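The box came back to the family in February, by way of a solicitor in Akberg who had been trying to get rid of it for nine years. It had belonged to my great-uncle Eberhard, who sold plasters, cough sweets and small hardware to the villages above Dirneris, and who believed that a man with a compartment for everything would never be short of friends. He died short of friends, but the compartments were in good order.

I took it to Hugo Guillot. Hugo had once valued a barometer for my mother and been wrong by more than 2,000, and the family had consulted him on everything since, including my divorce.

"Put it on the table," he said.

I put it on the table. He looked at it the way he had looked at my ex-wife's letters, with his glasses pushed up on his forehead where they could do no good.

"It's a traveller's box," he said. "Big space at the top for your sandwiches. Little spaces underneath for your livelihood."

"He didn't carry sandwiches. He had lunch at the Baltent, every day for 40 years. There's a plaque."

"Then what was the big space for?"

I didn't know. My mother said it was for orders, and my aunt said it was for a cat, and the two of them had not spent Christmas together since.

The solicitor's letter asked that the contents be "maintained in the customary arrangement", and enclosed a cheque for 50 to cover the trouble. It did not enclose the customary arrangement. Hugo thought we should simply fill the thing and see whether it felt right. He had a drawer of odds and ends from his time in the first-aid tent, and we went at it for most of the afternoon, little packets along the top row, rolls in the middle, the whole lower half filling up like a block of flats after the war.
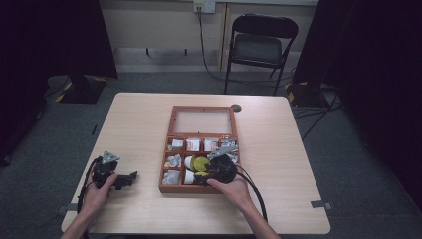 What goes in the large compartment at the top?

Nothing goes in it; the small things live in the grid below, and the top is left clear.

That was written on a card in Eberhard's hand, question and answer both. It had been in the envelope with the cheque all along, stuck to the back of the letter, and Hugo found it at ten past four when he was looking for something to stand his tea on.

"Left clear," he said. "Forty years of lugging that up a hill and half of it was air."

"Perhaps he was hoping for something."

"Perhaps he couldn't think of anything." Hugo read the card again. "Who was he asking?"

I said I supposed he was asking himself. There can't have been much conversation on the road above Dirneris, and he was known to talk to the gates.

I rang my mother, who said a card proved nothing and that orders didn't count as things. I rang my aunt, who said that neither did a cat — not in the sense he meant. They both asked what the other had said. I told them, and each of them made the same small noise, and by the evening they were on the telephone to one another for the first time in years, disagreeing at length.

Hugo kept the cheque, as his fee. I took the box home on the late bus with the lid of my coat over it, and a woman across the aisle asked what was in it.

"Plasters, I think," I said. "And a bit of room."

She moved her bag onto her lap and looked out of the window until Akberg.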